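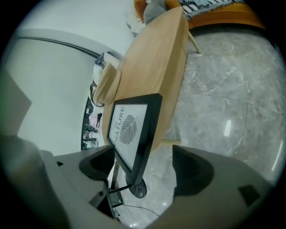 Bild mit schwarzem Rahmen – aufhängen oder anlehnen?

Februar, von Magnus Swanson

Guten Abend zusammen. Ich habe einen Druck mit Blatt und dem Wort NATURE, dünner schwarzer Rahmen. Im Moment lehnt er am ovalen Holztisch. Ich möchte ihn gern über den Tisch hängen, aber meine Wand ist sehr weich und der Putz fällt beim Bohren heraus. Halten Klebestreifen so einen Rahmen?

Follgate
Klebestreifen würde ich nicht nehmen. Bei mir ist nachts um drei ein Rahmen heruntergekommen, Glas überall. Nimm einen langen Dübel.

Ato
Da bin ich anderer Meinung. Auf glatter Farbe halten die Streifen gut, man muss nur vorher mit Alkohol putzen. Auf Raufaser natürlich nicht.

Magnus Swanson
Es ist glatte Farbe, aber bröselig. Dann also bohren, oder eine Bilderleiste?

Randalar
Leiste! Meine ist 76 cm lang und hat nur zwei Schrauben. Das Kabel am Boden würde ich auch gleich an die Wand verlegen, sonst stolpert man, wenn man am Tisch vorbeigeht.

Follgate
Zwei Schrauben muss man aber auch bohren.

Kommentare

Lazăr: Graue Schrift zu hellem Holz finde ich schön. Ich würde es niedrig hängen, um die 20 cm über dem Tisch.

Ato: Zu niedrig, da stößt man mit jeder Vase an.

Neueste Themen
Ovaler Tisch in kleinem Zimmer
Pouf aus Strick waschen?
Stehlampe wackelt auf Dielen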